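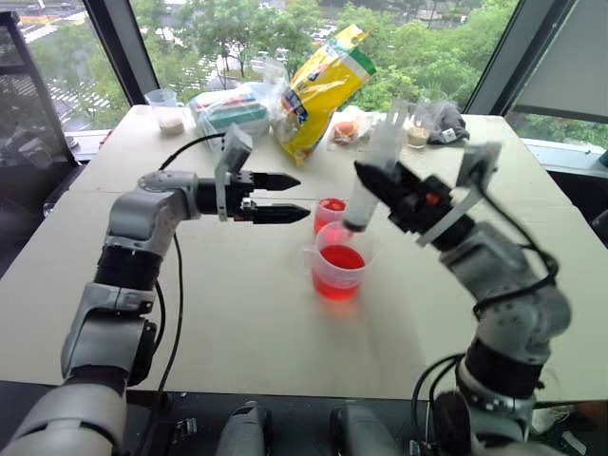 4.3 Recording a liquid-handling set

This section covers bimanual recording with the Clusta controller. Complete the calibration in 4.2 first. The reference set for the Whitcombe policy contains 200 episodes and was recorded with the settings given here.

1. Home both arms and confirm that each gripper opens fully from the console.

2. Check the wrist camera cables through the full range of the wrist joint. A cable that goes tight at either limit must be rerouted before recording.

3. Place the pitcher within reach of both grippers. Use colored liquid. Clear water gave poor level estimates in the March trials (Arango and Ristić, internal note 357).

4. Set the episode limit to 800 control steps. Longer episodes are truncated on export without a warning.

5. Start the recorder, wait for the steady tone, then begin the motion. Steps logged before the tone carry no wrist video.

6. Bring the tool over the rim of the vessel and pause before lowering it. The segmenter uses the pause to split approach from insertion.

7. Stop the recorder and enter an outcome code. Episodes with no code are left out of training.

NOTE: Leave background objects on the table between episodes, and rearrange them every 4 episodes. In our ablation, policies trained on a fixed background lost accuracy at the pitcher rim when the layout changed. Policies trained on varied layouts did not show this loss. The comparison used one table and one lighting condition, and has not been repeated elsewhere.

CAUTION: Do not enter the workspace while either arm is enabled. Press the stop and wait for both status lights before wiping up a spill.

For export to the Skistport format, see 4.5.

Clusta Setup Guide | Maintained by Senan Noonan, Rurkalano | Back to top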